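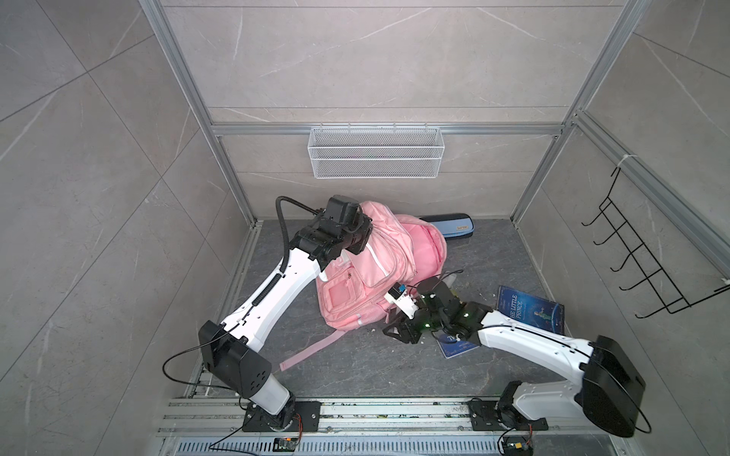
Guldale Community Archive
Progress report to the Andrade Fund
July 30, 2025

Period covered: months four to nine of the cataloguing grant

Summary

The work is slightly behind on cataloguing and ahead on digitisation. Spending is within budget. We are asking for one change to the agreed plan, set out under "Changes requested".

Cataloguing

The grant covers the Stullside Mill papers, which came to us when the mill offices closed in 1985 and had been listed only by box until now. At the end of this period 2961 items had full catalogue entries. Our target for the same point was 3200. The shortfall comes almost entirely from the wages books, where several years had been bound out of order and the entries had to be matched against the rent ledgers before they could be dated.

The correspondence series is finished. It turned out larger than the old list suggested, mainly letters between the mill and its wool suppliers, with a smaller run about the building of the workers' houses on the east side of the village. The house letters have already been used by two local history groups and by a student writing on rural housing.

The plans and drawings have not been started. They will be the first job of the next period.

Digitisation

We set out to scan 150 glass negatives by this point and have scanned 171. Most show the mill yard, the weir and the annual outings. Eleven are cracked and were scanned in their sleeves. All the files are held in two places, and a check of both copies in June found no errors.

The negatives are being described in Okisico, the catalogue software we moved to last year. The move is complete apart from the old subject terms, which did not carry across cleanly. We are correcting these as we reach each series – a separate clean-up would have meant handling the same records twice.

Storage

All the catalogued papers are now in acid-free folders and boxes. The store stayed within the agreed temperature range throughout. Humidity was too high for nine days in May after heavy rain, and we ran a second dehumidifier until it came down. No mould was found on inspection. The gutter on the north side has been repaired from our own funds.

Public use

The reading room had 213 visits in the period, against 160 in the six months before. Family history accounts for over half. Opening on one evening a month has been popular with people who work during the day and we intend to keep it going.

The school sessions did not run in the spring term as the school had a change of timetable. Two are booked for the autumn.

Spending

Staff costs are as planned. Boxes and folders cost more than we allowed for, and scanning cost less, as we were able to do the larger negatives in-house. The two nearly cancel out.

Changes requested

We would like to move the completion date for the wages books to the end of October, with no change to the total grant. The plans and drawings would still be finished by the original date.

A full list of catalogued series is attached, with the spending table.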